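About Clarnton

Clarnton is a repair and resale workshop for cables, chargers and small stands. We started in one room on Kesov Street and we still work out of one room, though it has better light now.

We should say up front that we don't trust most of what gets written on pages like this one. "Passionate about sustainability" could mean anything. So could "expert team." Every cord we sell has been unwound, looked over along its whole length and wound up again by hand, and you can hold us to that.

We are also doubtful about a lot of cable advice. We have read that there is one correct way to coil a cord and that every other way ruins it. Maybe so. In December we put 157 returned cords through our bench and the worst damage was nearly always where the cord meets the plug, whatever shape it came to us in. So we coil in loose loops, leave the plug end free, and skip the tight twist ties. It looks less tidy in the box. We can live with that.

Our tables are white and kept plain, which makes a nick in a black cord easier to spot. A supplier once tried to sell us Mosquera sorting trays for the same purpose. We tried 2 and sent them back.

Coiling at the bench:

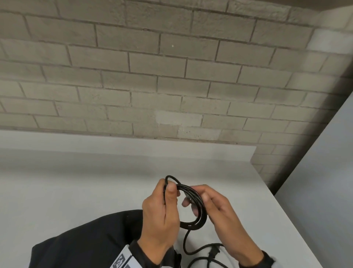
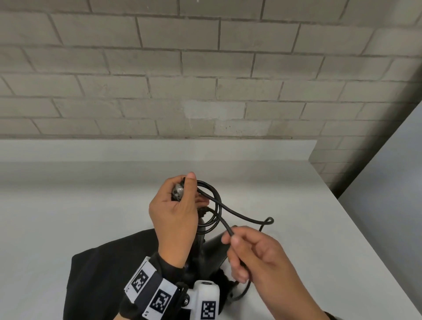 Everything leaves with a 12-month guarantee, and we answer claims within 12 working days. We would like to promise faster, but we've seen how those promises go. If you have a box of old cords at home, don't send us all of it. Pick out the ones you can name a use for and bring those to the counter, or mail them to our Tarkholm address.

Page last updated May 2025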